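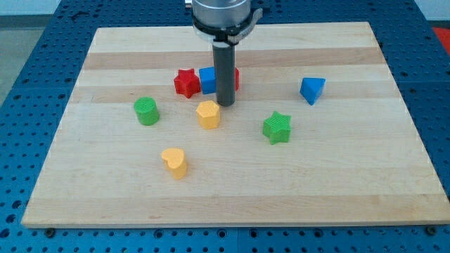 Unit 4: Adjusting entries at the period end

Course tutor: Špela Vukadinović
Seminar group: Akinyi Rotich

4.1 Why entries are adjusted

Under the accruals basis, income is recorded in the period in which it is earned and expenses in the period in which they are incurred. The date on which cash moves is a separate matter. At the end of a period some accounts will not yet show the correct figure, and an adjusting entry is made before the financial statements are drawn up.

Every adjusting entry affects at least one account in the statement of profit or loss and at least one in the statement of financial position. Cash is never part of an adjusting entry. If you find yourself crediting cash, you are recording a payment or correcting an error.

4.2 Prepayments

A prepayment is an expense paid before the period to which it relates. It is carried as an asset until the benefit is used up.

Getent pays £200 on 1 October for four months of storage. The year end is 31 December. Three months have been used, so £150 is expense and £50 is carried forward.

On payment:
Dr Prepaid storage 200
Cr Cash 200

At year end:
Dr Storage expense 150
Cr Prepaid storage 150

If the whole payment was first debited to storage expense, the year-end entry is Dr Prepaid storage 50, Cr Storage expense 50. The closing balances are the same under both methods. State which one you are using.

4.3 Accrued expenses

An accrued expense has been incurred but not yet paid or invoiced. Tirnix owes £15 of loan interest at the year end.

Dr Interest expense 15
Cr Interest payable 15

When the interest is paid in the next period, debit interest payable. Debiting interest expense again would count the cost twice.

4.4 Deferred income

Cash received before the work is done is a liability. Urio receives £200 for a service contract and has completed 10 per cent of the work by the year end.

On receipt:
Dr Cash 200
Cr Deferred income 200

At year end:
Dr Deferred income 20
Cr Service revenue 20

Balance on deferred income: £180 credit.

4.5 Exercise

Ondard has earned £15 of commission that has not been billed, and has used £10 of supplies held as an asset. Prepare both adjusting entries and give the net effect on profit. Hand in by December 18, 2024.

Reading for the next unit: closing entries and the post-closing trial balance.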